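# Why Is Blue So Sneaky?
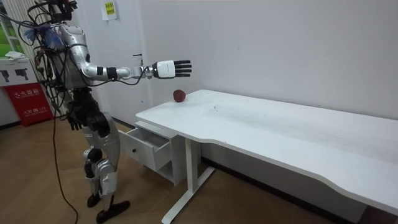
*A bright blue feathery tuft next to plenty of silver, black and white.*

I have a favorite color and it's blue, so I'm going to be completely unfair in this article and act as if the other colors don't matter very much. Sorry, orange.

It started when my neighbor's daughter, Noura Zein, asked me a question over the fence. She's in fourth grade and she'd been watching a blue jay boss everybody around at the bird feeder. "If you squished a blue jay feather really, really small," she said, "would you get blue powder?"

I said yes, of course you would. Then I went inside and looked it up, and I was wrong! You'd get brownish gray powder. I had to go back to the fence and tell her so, and she was very nice about it (mostly).

## Two ways to be a color

First we need to talk about light. Sunlight looks white or a little bit yellow to us, but it's really a big mix of colors all traveling together. You've seen them spread apart in a rainbow. When sunlight hits something, some of those colors get soaked up and some bounce back out. Whatever bounces into your eye is the color you see.

A ripe tomato soaks up most of the blue and green light and sends the red back. It does that with a **pigment**, and pigments are tiny bits of stuff that are good at soaking up certain colors. Paint has pigments in it. So do carrots, crayons, your hair and your skin. If you squash a tomato you get red mush, and if you've ever dropped one on a white T-shirt you know the red comes along and stays.

The other way to be a color is with **shape**. I don't mean a big shape like a circle or a star. I mean shapes so small that you'd need a very powerful microscope to see them, bumps and holes and layers that are about the same size as the waves light travels in. When light goes in among all those little shapes it gets bounced around, and some colors come out stronger than others. Scientists call this **structural color**, and you can call it that too if you want to impress a grown-up at dinner.

Soap bubbles do it. Is there any pink or green stuff in bubble mix? Nope, but the skin of a bubble is so thin that light bouncing off the front of it and light bouncing off the back get mixed together, and out come all those swirly colors.

## So, the blue jay

A feather is made of keratin, the same kind of material as your fingernails. In a blue jay's blue feathers, the keratin is full of teeny air pockets, a little like the holes in a sponge. Those pockets are just the right size to send blue light back out at you. Underneath there's a dark layer of pigment called melanin that soaks up a lot of the leftover light, and that makes the blue look strong and bright.

Grind the feather up and you wreck the sponge. The air pockets are gone, so the blue goes too, and the brown melanin is still sitting there. That's the gray-brown powder that got me into trouble at the fence.

Bluebirds and blue parrots work in a similar way. A red cardinal is different. Its red comes from pigments it gets out of its food, so the red is really in there.

## Blue things that are fooling you

Once I knew about this I started looking for blue everywhere, and I got a bit annoying about it. My family now leaves the room when I say "Guess what else isn't blue."

**The morpho butterfly.** It lives in the warm forests of Central and South America and it's so shiny and blue it looks plugged in. Its wings are covered in tiny scales, and every scale has ridges on it shaped a bit like little Christmas trees. The ridges make the blue. When it closes its wings you see the undersides, and those are brown!

**Blue eyes.** There's no blue pigment in a blue eye. Brown eyes have lots of melanin in the front part of the iris (the colored ring) and blue eyes have very little, so light gets scattered about in there and more blue comes back out. It's true for people and it's true for blue-eyed cats.

**Blueberries.** Squash one and look at the juice. It's purple or reddish, right? The blue you see from outside comes mostly from a thin waxy coat on the skin. Rub the wax off with your thumb and the berry looks much darker. I tested this on a whole bowl and then had to eat the evidence.

**The sky.** There's no blue paint up there, as you probably guessed. Air is made of bits far too small to see, and they scatter blue light all over the place a lot more than they scatter red. Wherever you look, some of that scattered blue is coming down toward you. (Please never look straight at the sun while you're checking.)

## But isn't anything *really* blue?

Yes! Some things are, and they feel extra special to me now.

Flowers are better at it than animals. Many blue flowers start with the same family of pigments that makes other flowers red or purple, and then they fiddle with it, a bit like cooks with a recipe. They change how acidic the juice inside the petals is, or they add a pinch of metal. Some hydrangeas will grow blue flowers in one kind of soil and pink flowers in another. My friend Reece Gosling has a hydrangea called Hemine (he names all his plants, there's a cactus called Texier) and it was pink when he lived in the city. He dug it up and took it with him when he moved to Esetville one April, and once it had settled into the new soil it came up blue. He thought somebody had swapped it.

Rocks can be blue too. There's one called lapis lazuli, and hundreds of years ago people in Europe ground it up to make a paint called ultramarine. It had to travel all the way from mountains in Afghanistan, and it cost so much that painters often saved it for the most important person in the picture.

And there's indigo, which comes from plants and has been used to dye cloth for thousands of years. The leaves are green, and you have to soak them and let them ferment, and that part smells AWFUL. The cloth comes out of the dye pot looking yellowish green. Then the air gets to it and it turns blue while you stand there watching. The color in blue jeans is indigo as well, although these days it's usually made in factories and no leaves are involved.

## Make a sky in a glass

You can do this one in your kitchen. You need:

- a tall clear glass
- water
- milk
- a small flashlight with a white light
- a dark room (a bathroom with the light off is great)

1. Fill the glass nearly to the top with water.
2. Stir in 2 drops of milk.
3. Turn off the light and shine the flashlight through the side of the glass.
4. Look at the water from the side, so the beam is going across in front of you. Can you see a faint bluish tint?
5. Now walk around so you're looking through the glass toward the flashlight. The light should look more yellow or orange, like a sunset.

If you can't see much, add another drop or 2 and try again. Don't go wild. I put in 14 drops on my first go and all I made was very weak milk.

The tiny blobs of fat and protein in the milk are scattering the light, and they scatter blue the most. The light that makes it all the way through has lost some of its blue, and that leaves the warmer colors for you. Sunsets look orange for much the same reason, with the light going through a whole lot of air on its way to you.

## The feather test

Got any bright blue craft feathers? Hold one up in front of a window so the light comes through it from behind. It'll still look blue. Craft feathers are usually white feathers that have been dyed, so the blue is a real dye and it stays put.

A blue jay feather held up the same way looks brown. You'll have to do that one with pictures or at a nature center though, as in the United States it's against the law to collect feathers from most wild birds, even ones you find on the ground. If there's a museum near you with a bird collection, ask! People who work with feathers love being asked about feathers.

## Words to keep

**Pigment:** stuff that soaks up some colors of light and sends others back.

**Structural color:** color made by very tiny shapes.

**Melanin:** a dark pigment found in hair, skin, eyes and feathers.

**Keratin:** what feathers, fingernails and hair are made of.

**Scatter:** to bounce off in lots of different directions.

Noura's next question is why there aren't any green dogs. I'm still working on it, so give me until next week.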